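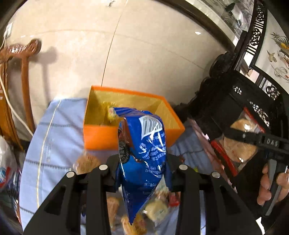 Snack packet, blue wrapper

Sharpening stones: the questions I get most

Which grit should I start with?
If your kitchen knife is just a bit dull, go for the Rerham 1000. The coarse stone is for chips and really sad edges — you won't need it often!

Do I have to soak it?
Yes, 5 minutes in plain water. The Stelow ones are splash-and-go, so skip the soak with those.

Is the 3,000 grit worth it?
I love mine, but I'm fussy (I slice a lot of tomatoes). Plenty of folks stop at 1000 and are perfectly happy.

Can I do serrated knives?
Not on a flat stone, sorry. You'll want a tapered rod.

How long does a stone last?
I've had my Rerham for about six years and it's still going. Flatten it now and then.

Do you ship outside Waratgate?
I do, and it's free on orders over $100.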